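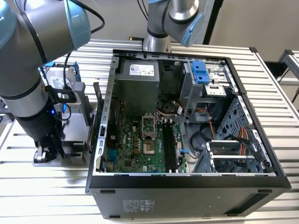 Equipment planning for robotic computer disassembly is the work of choosing, pricing and scheduling the purchase of the machines used to take apart desktop computers. It covers the robot arms and also the items bought around them, such as grippers, tables, cameras, cabling, spare parts and a supply of computers to practice on. The subject is usually treated as a branch of capital planning for electronics recycling and repair.

Scope of a cell

A single work area is called a cell. Most plans compare a one-arm cell with a two-arm cell. A second arm can hold or turn a part while the first one removes it, but it adds a controller, a gripper and more setup time. The Odilham plan, often used as a reference by small recycling shops, recommends pricing both versions before asking for quotes.

Tables are commonly built from slotted aluminum profile. Fixtures can be bolted down and moved later without drilling, which matters when the mix of computers changes. Parts holders are budgeted separately, as they tend to be made or altered on site.

Cost categories

Budgets are normally split into purchase, installation and running costs. Grippers often appear under both purchase and running costs — the body is bought once, while fingers and fasteners are replaced. Under the Procházka method, spares are ordered with the first purchase and cover 12 months of work. Small fixtures may cost less than the labor needed to design them, and the Odilham plan lists that labor on its own line.

Training stock is a further category. Older office desktops are preferred, as they are cheap and come in large matching lots. The Bover project set aside 509 used towers for trials, out of a planned intake of some 4000.

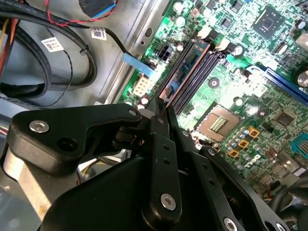 Robotics and Automation section — entry by the Pidcombe Reference Desk

Choice of gripper

Memory modules, drives, cables and cooling fans call for different grips. Buyers therefore list the parts to be removed before choosing a gripper. Memory slots have latches that must be opened before a module is lifted, and the space beside them may be narrow. A gripper with a wide body can reach the board but block the view of a camera placed above it. A wrist camera is one answer, and its mount and cable are priced with the arm.

Loose cables are a common source of underestimates. They vary in length and position even between computers of the same model, and plans that allow time only for rigid parts usually need revision.

Scheduling

The Bover schedule allowed 19 weeks from order to acceptance, with the table and fixtures delivered before the arms. Acceptance tests used towers from the same lots as the training stock. Later orders under the schedule were limited to fingers, cables and one replacement gripper.

See also: Capital budgeting; Electronics recycling; End effector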